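Lesholm Automation Open Day: Frequently Asked Questions

When and where is the open day?

The open day runs at the Lesholm test hall, Lovdale site, in March. Doors open at 10:00 a.m. and the last demonstration starts at 3:30 p.m. Use the north entrance. The south gate is for deliveries and stays locked to visitors.

Do I need to register?

Yes. Registration closes when the list reaches 1000 names. Bring the confirmation number and a photo ID to the desk. Walk-ins are admitted only if a slot is open at the time of arrival.

What will be demonstrated?

There are 2 stations. Station 1 covers handle approach with a single arm and a two-finger gripper. Station 2, run by Carvalho, covers pallet labeling and has its own schedule, posted at the desk.
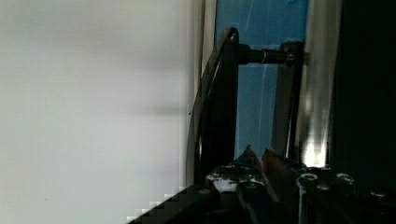
Station 1 runs on the Parkel control package, release 1042. The operator starts each cycle from a fixed home pose and announces the target before the arm moves. Most of the questions we get at this station concern surfaces. A black handle in front of a translucent blue panel, next to a polished metal bar with a strong reflection in it, gives the vision software several different problems at close range. The talk before each run covers how exposure and contrast are handled in that situation.

How long is a demonstration?

Each session at Station 1 takes 37 minutes, including the talk and questions. Sessions at Station 2 are shorter and run continuously.

Does the arm run on its own, or is someone controlling it?

Both modes are shown. The first part of the session is teleoperated. In the second part the software proposes the motion and the operator approves it. The status light on the controller is green for teleoperation and amber for software control. An operator holds the enable switch in both modes – releasing it stops the arm.

Will I see what the robot sees?

The wrist camera feed is shown on the monitor beside the station. It is the same feed the software receives, with no cleanup, so expect blur on near surfaces and blocky patches where the video is compressed.

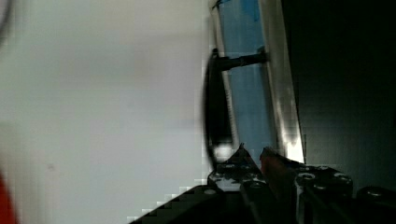

The feed has a short delay. Visitors who watch the arm and the monitor together will notice the offset. The motion software corrects for it, and the size of the correction is printed on the handout.

Does every attempt succeed?

No. Failed attempts are left in the session and logged the same way as the others. If the arm faults, the operator clears it and restarts from the home pose. Sessions are not extended to make up for lost time.

How close can I stand?

Behind the yellow floor line at all times. The line is set outside the full reach of the arm with the gripper attached. Children under 12 must be with an adult.

Can I take photos or video?

Photos are fine without flash. Flash interferes with the camera exposure and will stop the session. Video is allowed at Station 1 only.

Can I operate the arm myself?

Not during the open day. Hands-on sessions are held separately and require the Parkel safety course. Sign-up sheets are at the desk.

Is there parking?

Lot B, free, entered from the Lovdale side. Accessible spaces are next to the north entrance.

Are the slides available afterward?

Yes – a link is sent to the address used for registration. Session logs are not distributed.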